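Zirholm open house, my notes

So I finally made it out to the Zirholm open house in March! It's a 30 minute drive past Trirkurmont and the lot was already full at ten, so I parked on the grass with everybody else. Coffee was free, the muffins were gone.

Styliani Drakos took our group through, 6 of us, and she talks fast. We started with the fabric storage (I could have stayed there all day) and then went into the big white room, which is so bright you want sunglasses. Lots of ceiling lights, a front-loading washing machine, shelves with all kinds of bottles and stuff on them, people busy at the tables.

My favorite part was the bedding corner. I've got a thing for cushions, my sister will confirm, and the blue one on the off-white sheet was exactly the color I've been hunting for my reading chair.

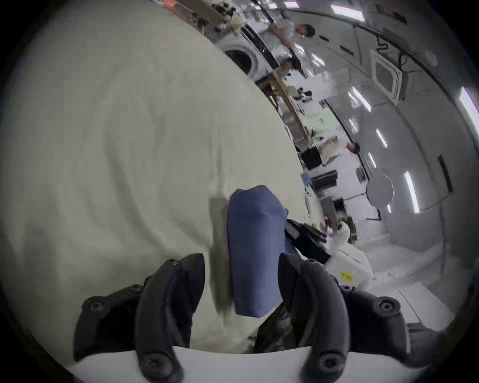 I asked Styliani if they sell them and she said no, but Fotis Spanos at the front desk wrote down the name of a shop for me, so that's my next trip. Wear comfy shoes if you go, the hallways are long. And eat first!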